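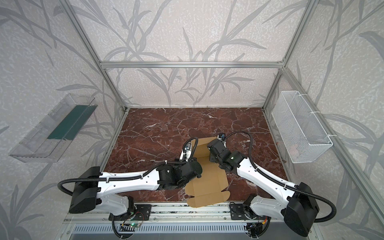 Kirsten Lavoie wrote in to ask why her boxes always go soft at the bottom by spring, even though the basement floor looks dry, and whether she should give up on cardboard and buy plastic bins for everything. No, not for everything. Cardboard is fine for most of what people put away for a season. It has to be kept off the floor, closed properly and not overloaded. The rest of this page covers those points and a few others readers have asked about.

Last updated: October

Picking boxes worth keeping

Keep boxes that fold flat without tearing and that still have all four bottom flaps. Throw out anything with a stain, a smell or a soft corner. Food boxes from the grocery store are a bad choice for clothes or paper. They can bring in insects, and banana boxes have large openings that let dust in.

Small boxes are more useful than big ones. A big box gets filled to the top whether the contents are light or heavy, and then it takes two people to get it down from a shelf. Use small boxes for books, jars, tools and papers. Use large ones for bedding, coats and pillows.

Check the round stamp on the bottom flap if there is one. It usually gives a strength rating. Single-wall boxes are enough for clothes. For dishes or books, look for double-wall, which you can tell by looking at a cut edge: there will be two rows of waves instead of one.

Storing them flat

Slit the tape, don't pull it. Pulled tape takes the top layer of paper with it, and new tape will not hold well on the rough patch that is left. Run a utility knife along the seam with the blade out only a little way.

Stand flat boxes upright, like records, between the wall and something heavy. If you lay them down in a pile you will always want the one at the bottom. Tie them in bundles by size. Cotton string is better than elastic, which dries out and snaps. I keep mine behind the Stelmakh shelving in the hall and have never had more than two bundles. When a third one starts, the oldest boxes go out for recycling.

Putting a box together

1. Open the blank and bend every fold back on itself once, the wrong way and then the right way. Old folds are stiff, and a box that has been flat for a year will try to close up again while you tape it.

2. Fold in the short bottom flaps, then the long ones. Do not weave the four flaps under each other. It holds for an empty box and gives way under a full one.

3. Tape the center seam, with the tape going a hand's width up each side. Then put one strip across the middle the other way. For heavy contents, tape the two short edges as well.

4. Turn the box over and press down inside with your palm. If the bottom moves, add another strip.

5. Look over the corners before you fill it. A split corner can be taped on the outside from top to bottom, but if two corners have gone, use the box for rags or paper recycling.

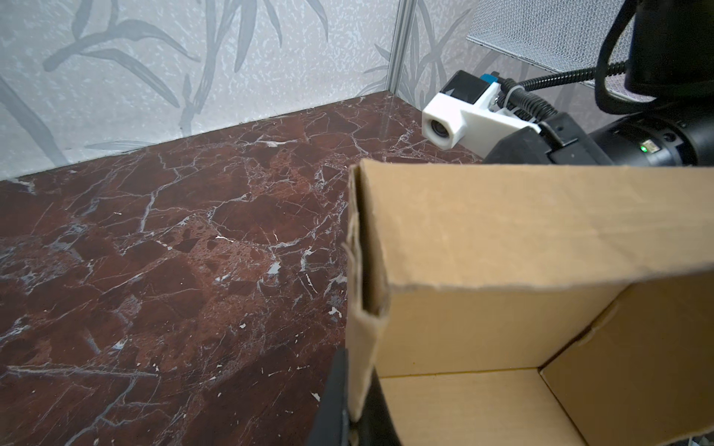 Packing for the season

Wash and dry clothes first, then leave them out overnight before they go in. Fabric that feels dry straight from the dryer can still hold some damp in the seams and waistbands. Wool needs longer.

Line the box with an old pillowcase or a clean sheet. It keeps dust off and you can lift everything out at once. Do not use a garbage bag as a liner for clothes. Many are scented, and the plastic traps damp.

Put shoes in a separate box, stuffed with plain paper. Newspaper ink rubs off on light linings.

Candles, crayons and anything with wax should stay out of the attic altogether. So should photographs. Attic heat in July will ruin both, and they do better at the bottom of a bedroom closet.

Fill the box to the top but do not force it. A half-empty box will cave in when another is put on it, and an overfull one bulges and will not stack. Crumpled paper fills a gap well enough.

Keeping boxes off the floor

This is the answer to Kirsten's question. A concrete floor can feel dry and still let moisture up slowly, and a box sitting flat on it cannot air out underneath. Lay two lengths of scrap lumber on the floor and set the boxes across them. Leave a gap of a few inches between the boxes and any outside wall.

If you have a humidity gauge, check it in August — that is usually the worst month in a basement. Mine is a plain Jumon dial type that hangs on a nail. When it stays high for more than a few days I run a dehumidifier. If the floor gets puddles, even once a year, then do use plastic bins on the bottom row.

Do not stack more than three high, heaviest at the bottom. Boxes should sit corner over corner. A box set crosswise on another rests on the weak middle of its walls.

Labels

Write on two sides and not on the top. The top is the part you cannot see once things are stacked. Use a thick marker and write what is in the box, not the room it came from. "Wool blankets, green curtains" is more use than "bedroom."

Yurii Bilyk numbers his boxes and keeps a list in a notebook. He is up to 187 after two moves and a garage cleanout. For an ordinary household that is more than you need, but if you have over 20 boxes a list does save opening them. Keep the list somewhere other than in a box.

Tape

Clear packing tape holds best over a winter. Masking tape lets go in the cold. Paper tape that you wet yourself is very strong but has to go on clean, dust-free board. The Lurley tape I bought last year splits lengthwise when you pull it off the roll quickly, so pull it slowly. A 100-yard roll lasts me two seasons.

Fold the end of the tape under itself when you put the roll away.

From readers

Geum-ok Cha puts a sheet of cardboard, cut to size, in the bottom of any box that will hold books. She says it stops the seam from opening.

Nadiia Stetsiuk cuts handles in large boxes but keeps them narrow and low, then tapes around the edges of the hole. Cut too near the top, they rip out.

Jurgita Eglītis asks about mice. Cardboard will not stop them. Put seeds, pet food and birdseed in metal cans with tight lids, and check the box corners for chewing when you bring out the winter coats.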